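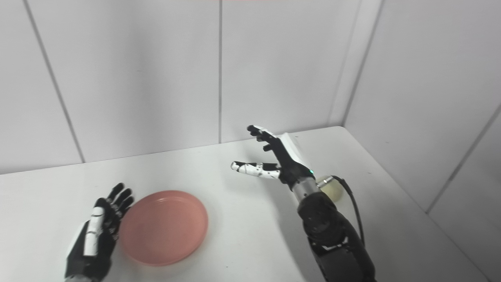

Two hands, one pink plate, and the whole question of who clears the table.

Are they ready for the dishes yet?

xolani_n
Posted Tuesday, 7:40 pm
My wife and I run a guesthouse, 11 rooms, and breakfast is the part of the day that wears us both out. Every time I see hands like these two reaching for a plate I start daydreaming about sleeping until seven. So I'm asking you good people, who know far more about this than I do — is any of it close? I don't need fast. I'd be happy with slow and steady while I drink my coffee.

PreciousJ
Oh Xolani, I feel this in my feet! I did the breakfast shift at a hotel for years and we'd put through 195 plates on a busy morning. My worry is that a flat plate on a flat white table is about as kind as the job gets. Give it a stack with egg stuck between them and a teaspoon hiding underneath, and then let's talk.

dumisani_mak
I'd push back a little, Precious. A shallow dish lying flat is a nasty thing to pick up, there's hardly any edge to get a finger under. My kids still slide them to the side of the table and catch them. If a hand with jointed fingers can learn that, I think the egg is the easier half.

Anel Nel
Sorry Dumisani, can't agree. We have a packing arm at work, at Tuvbridge, and it does more than 3000 boxes a shift and never sulks, bless it. But every box is the same box. The week we changed to a slightly softer carton I was down there with tape every morning. Kitchens are all soft cartons.

dumisani_mak
Fair, but yours has a suction cup, doesn't it? Fingers are a different animal.

Anel Nel
It does, and I'll give you that one. I'd still want to see it do 1000 plates before I let it near my mother's.

xolani_n
Ours are all secondhand, so it can practice here. What would you all trust it with first, then? I was thinking napkins.

PreciousJ
Napkins, yes. Keep it away from the jam!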